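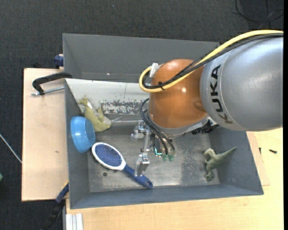

Comparing two grippers for picking household objects from a bin
Student project report, Dorotwood robotics lab
2024-06-04

1. Background

The project started in December as a follow-up to last year's Elden project, which had left us a working bin-picking cell and a good deal of unfinished code. The Elden group only ever used one gripper and reported a single success rate for it. We wanted to know how much of that number came from the gripper and how much from the camera and the planner, so we kept everything else the same and changed only the hand.

The two grippers are called Flirow and Lucero in this report. Flirow is a parallel gripper with flat pads and a fixed stroke. Lucero is a linked finger gripper with squared metal fingertips. It is heavier, and its fingers swing through an arc as they close, so the height of the tips changes slightly during a grasp. This turned out to matter more than we had planned for.

2. The cell

The arm is a KUKA. It reaches over a grey metal bin that is clamped to a wooden work surface. The clamps were added after the first week, when we found that a failed grasp against the wall could shift the bin by several millimetres and spoil the calibration for every run after it. We would recommend clamping from the start.

The camera is fixed and does not move with the arm. We considered a wrist camera but there was no time to calibrate one for both grippers. The drawback of a fixed camera is that the arm hides part of the bin whenever it is over it, so the object poses have to be taken before the arm moves in and cannot be corrected on the way down.

Cables for the gripper run along the outside of the arm and are tied together at the joint. They need enough slack for the wrist to turn. We lost most of a day to a connector that worked itself out when the wrist passed a certain angle, and in the end we limited the wrist rotation in software. Both grippers were tested with the same limit.

3. Objects

We used everyday items and toys of different shapes. The ones that come up most in the results are a light blue plastic bowl, an oval hairbrush and two toy dinosaurs, one yellowish-green and one grey-green. The bowl is thin and can be taken by the rim. The hairbrush has a handle that is easy to grasp and a head that is not. The dinosaurs have legs and tails which stick out in awkward directions, and the planner often prefers a tail to the body.

4. Method

Each gripper made 500 attempts, of which the first 400 were with several objects in the bin and the rest with a single object. Objects were put back by hand between rounds, with no attempt to arrange them. An attempt counted as a success if the object was lifted clear of the bin walls and held for 5 seconds. Dropping it during that time counted as a failure, and so did lifting two objects at once.

The closing force was set to 75 per cent of each gripper's own maximum. This is not the same force in newtons, and we discuss it below. Approach speed was the same for both.

5. Results

With a single object, away from the walls, the difference between the grippers was small. Both did well on the hairbrush handle. Flirow was a little more reliable on the bowl when it stood upright, as the flat pads met the rim squarely.

In the mixed bin Lucero did better. Most of the gap came from objects lying against a wall. When the bowl was tipped on its side with its outside against the metal, Flirow's housing often touched the sloping panel before the pads were low enough, and the controller stopped the arm. Lucero's fingers are narrower at the tip and could usually get in beside the object.

Lucero's main weakness was thin objects flat on the floor. Because of the arc, the tips have to start higher than they finish. If the start height was too low they scraped the floor, and if it was too high they closed above the object. We added a height correction that depends on the opening width, and this removed most of these failures, but small tails remained difficult for both grippers.

A third kind of failure belonged to neither gripper. The bin floor is bare scuffed metal and reflects the lights in patches, which left holes in the depth image. Objects next to a bright patch were sometimes given the wrong height. Turning off one ceiling light helped.

6. Problems with the comparison

The force setting is the weakest point. Flirow is the stronger gripper, so at the same percentage it squeezed harder, and the bowl sometimes bent and sprang out of the pads. A fairer test would have measured the force at the tips and matched it.

The height correction was only written for Lucero. Flirow did not need one, but it means that more tuning went into one gripper than the other. The runs made before the correction were thrown away and repeated.

7. Further work

The next group should try rubber covers on the Lucero fingertips — we had the parts but fitted them too late to test. A matt floor for the bin would be cheap and would probably do more for the results than either gripper. The logs and the calibration files are in the project folder, together with the wrist limits, which should be loaded before the arm is switched to automatic.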